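Knitwear storage: folding and shelf depth

Members of the Lodinport textile care group asked in December for the folding notes used at the Rarkmont workshop. The short version follows.

Heavy cable knits should be stored flat. On a hanger the weight of the body pulls on the shoulder seams, and the braids lengthen faster than the ribbing between them. Fold the sleeves across the back, then bring the hem up to the collar. Two folds are enough for most adult sizes. A third makes the bundle too thick to stack.

Fine ribbed knits take a narrower fold and can go in taller stacks. Keep them separate from cables, which leave an imprint in lighter fabric after a few weeks. The Lalura shelf inserts are 190 mm high and hold 3 cable sweaters or 7 fine knits.

Sort on a bed or other wide, soft surface before anything goes on the shelf.

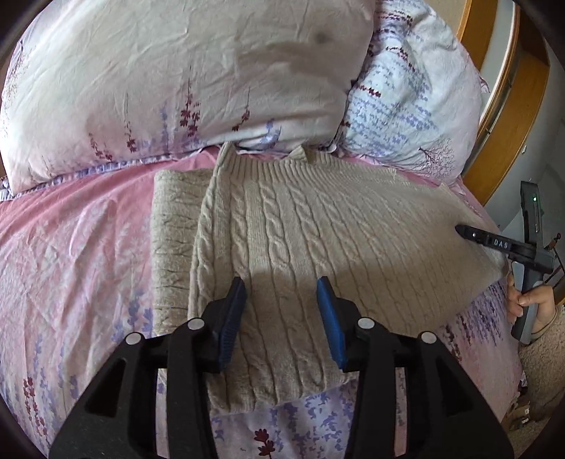

Check collars and cuffs at this stage. Loose threads should be drawn through to the inside with a blunt needle and left uncut. Pilling is removed with a comb, working in the direction of the rib.

Refold stored pieces once a season along different lines. The guide to washing temperatures will be in the next issue.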